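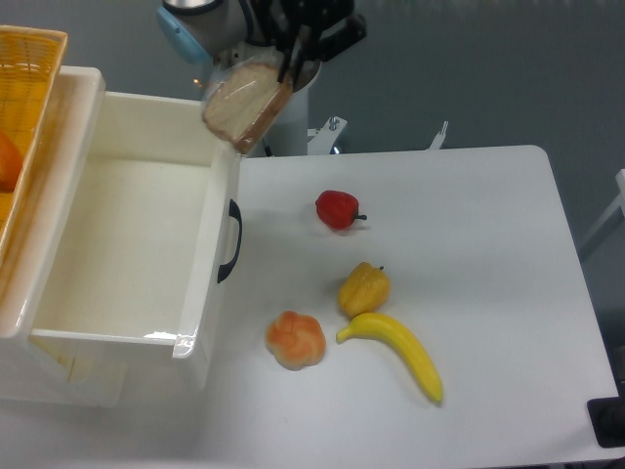

Playing Shop on a Small White Table

Print this item | E-mail this item

02/06/2022

I've been wanting to write about the play food corner for ages, and now that the big sort is finally done I can! When we moved the toy library into the Marwat building back in May, everything edible-looking got dumped into the same three boxes, so you'd reach for a carrot and pull out a fried egg and somebody's doll shoe. All told we own nearly 900 bits of pretend food. I had no idea. I honestly thought I was exaggerating when I put in for extra shelf space.

So the rule I've been using is a simple one – bakery, fruit, vegetables, everything else. Anything chewed goes in the wash bucket first (please keep bringing those back in a separate bag, it helps so much). Anything cracked goes to me and I see if glue will save it. The old Brallavetti picnic set is now down to two plates and a lid, so if you've got the rest of it under a couch at home, I'd love to see it again.

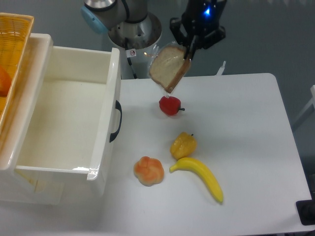 Bread has been the hardest thing to keep nice. The rolls are fine, you can wipe those down in a second, but slices seem to pick up fluff just from being looked at. I'm a big fan of giving a slice its own clear bag, and you can still see the crust and everything through the plastic, so it works perfectly well for playing shop. Peppers are the easy ones. A red and a yellow next to each other on a white table look so cheerful, and put a banana beside them and you've pretty much got a market stall going!

Starting this month you can borrow a grocery bundle, 40 pieces in a drawstring sack, for the same two weeks as the puzzles. Ask for the Tudau bundle at the desk (it's named after the shelf, long story). There's a packing list tucked inside – tick things off before you bring it back and I'll be your friend forever.

Still looking for: a toy cash register with a drawer that opens, and more onions.

E-mail this item | Print this item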